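Call for participants: can a machine tidy your bedroom yet?

Omdale is looking for 240 households to join our study on home chores. We want to know which small jobs a machine can do today, and which ones still need a person – folding, sorting, putting away.
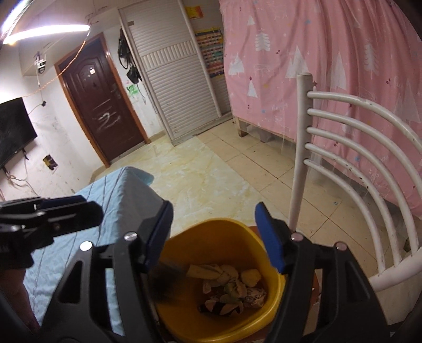

You do the chores as usual, two sessions per week, and fill in a short form after each. No technical experience is required. Participants receive $200 when the study finishes in December.

To apply, write to Alcides Apaza at the Omdale office in Sandlow.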